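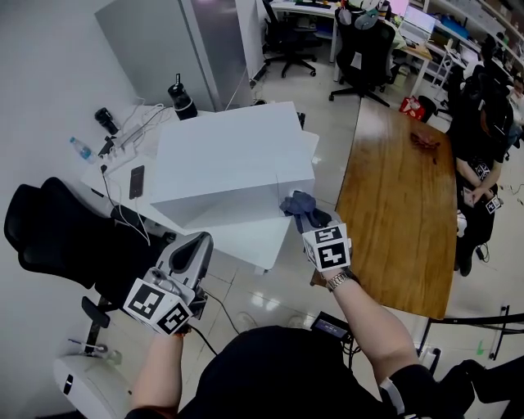
Cleaning cloths last for years if you wash them properly, and most offices don't. At Plaltent we used to throw out a bag of them every few months. The routine below is the one we settled on, and it works just as well at home.

## What you need

- A mesh laundry bag with a zipper
- Liquid detergent without added softener
- White vinegar
- A bucket
- A drying rack or a length of line

## Sort first

Split the dirty cloths into microfiber and cotton. Microfiber picks up lint from cotton in the wash and then leaves it on whatever you wipe next. If you can't tell which is which, run a dry cloth over the back of your hand. Microfiber catches slightly on the skin and cotton slides.

Within each pile, pull out anything used on grease or in a bathroom. Those get their own load.

Shake every cloth outdoors or over a trash can before it goes anywhere near the machine. Pick off staples and bits of tape by hand.

## Soak the bad ones

Fill the bucket with warm water and add a capful of detergent. Push the greasy cloths under and leave them for 2 hours. Rub the worst spots against each other, wring the cloths out, and pour the water down a utility sink.

Cloths that have had furniture oil or paint thinner on them should not be washed or dried with the rest. Oily rags can heat up by themselves and catch fire. Lay them flat outside, away from the building, until they are stiff, then follow your local rules for getting rid of them.

## Washing

1. Put the microfiber cloths in the mesh bag and zip it. Don't pack it tight.
2. Use half the detergent you would use for clothes.
3. Choose warm for microfiber and hot for cotton.
4. Run a normal cycle with an extra rinse.
5. Take the cloths out as soon as the cycle ends.

No bleach on microfiber, and no fabric softener on anything. Softener coats the fibers and the cloth starts pushing water around.

If a cloth has already been through softener, wash it again with a cup of white vinegar and no detergent. It may take a second wash. Never use vinegar and bleach in the same load.

## Drying

Hang them if you have the space. In a dryer, use the lowest heat and leave out dryer sheets. Cotton can take more heat. Fold the cloths only when they are fully dry, or the whole stack will smell sour by the next week.

## Keeping them straight

Pick one color per job and write it on the inside of the supply closet door. Ours is:

| Color | Use |
|---|---|
| Blue | Desks, shelves, storage |
| Green | Kitchen |
| Red | Bathrooms |
| Yellow | Windows and screens |

Screens get a clean cloth each time. A cloth that has been on a shelf can hold grit that scratches.

## When to throw one out

Bereket Ambaye handles our supplies and tests each batch in December. He spills a spoonful of water on a counter and wipes once. If the cloth leaves a streak of water behind after a vinegar wash, it goes in the bin for dirty jobs such as wheels and floor vents. Torn edges alone are fine. Trim the loose threads with scissors and keep using it.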